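The gripper that wouldn't let go

I had meant to write about the allotment this week. Then on one of our evenings in January a machine took hold of my sleeve and kept it, and the leeks will have to wait.

For those who have joined since I stopped being respectable: I do a bit of paid work for Prodico, who are trying to teach robots to deal with clothes. My share of this glorious future is going round people's bedrooms with a gripper in my hand, picking garments up and putting them down again, so that a robot somewhere may one day do the same with a better attitude. You squeeze the trigger, the two fingers close, you lift, you let go. A child could do it, and would ask for more money.

The fault, when it came, was in the letting go.

The handset has a small motor in it to help the fingers along. The early ones worked on finger strength alone and everyone got a sore thumb, so the Conetlow office sent us the powered version, known as the Dvorak for reasons I have asked about twice and never got to the bottom of. Squeeze and it closes. Release and it opens. If it meets something solid it is supposed to stop squeezing and hold.

Mine met my cardigan. I'd reached across with my free hand to flatten a heap of washing, the cuff went between the fingers, and the fingers shut on it. I released the trigger. They stayed shut. I pressed the release again, in the manner of someone at a pedestrian crossing, and they closed a little more.

It is hard to convey how undignified the next bit was. The cuff was caught close to the wrist, so I couldn't get my arm out, and the handset was in my right hand, so I couldn't get at the buttons down my front without putting it down, and when I put it down it brought the left arm with it. There is a stop button. It is red, as these things ought to be, and it sits underneath the handle, exactly where your other hand would find it if your other hand weren't in the jaws. I got it in the end with my knee.

The stop button did stop the motor. It didn't open the fingers. With the power off they stay where they were, which somebody must once have thought was the careful choice, so as not to drop whatever you'd picked up. I sat on the floor and rang Solveig Sjögren, who looks after the kit, and she talked me through backing off the drive with a hex key. "Is it on skin?" was her first question, and I was glad to be able to say no. "Is it your own cardigan?" was her second. It took 6 turns of the key. The cuff has a pleat in it now that no iron will shift.

I filled in the form. I thought it would go the way of my other forms (see my correspondence with the council, passim), but Corinne Mahmoud rang before nine the next morning and wanted the whole thing from the start, including the knee. She had found two other reports of the fingers being slow to open, both put down to the operator. One of the operators was me, in the autumn. I'd written "probably my fault" on it, like a good English person, and it had been filed accordingly.

What Solveig found when she opened it up was lint. Fluff from people's jumpers had worked its way into the trigger housing and packed itself behind the little switch, so that when I let go, the switch didn't. As far as the motor knew I was still squeezing for all I was worth. A machine built to handle laundry, brought low by the stuff you peel off the filter in the tumble dryer. She told me she'd laid it next to a 5p piece, and the coin looked small.
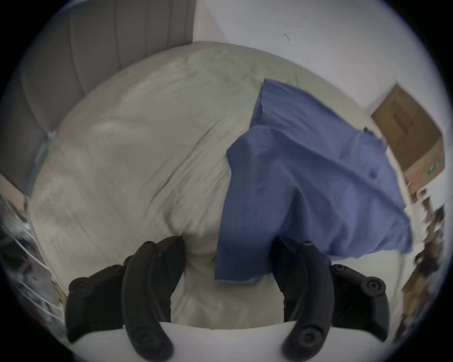
The fluff, though, only explains the first half. A blocked switch ought to be a nuisance, and it was the limit on the squeeze that should have kept it to that. That limit had been turned up at Tadby in the summer, when people complained that denim kept slipping, and nobody had turned it down again or told the rest of us. So Corinne's report, which I have read and which is 3 pages long, has the lint as the cause and the setting as the thing they're properly cross about.

All the handsets were called in. They've come back with a rubber skirt over the trigger, the old limit restored, and a lever on the side that springs the fingers open with the power off. You can reach it with either hand, or your chin. I tried the chin.

We've also been told no loose cuffs and no scarves, and to try the release on an empty gripper before starting each room. I do this faithfully. I've also taken to wearing a short-sleeved shirt in January, in other people's unheated spare bedrooms, and have a cold.

Leeks next time, if they're still standing.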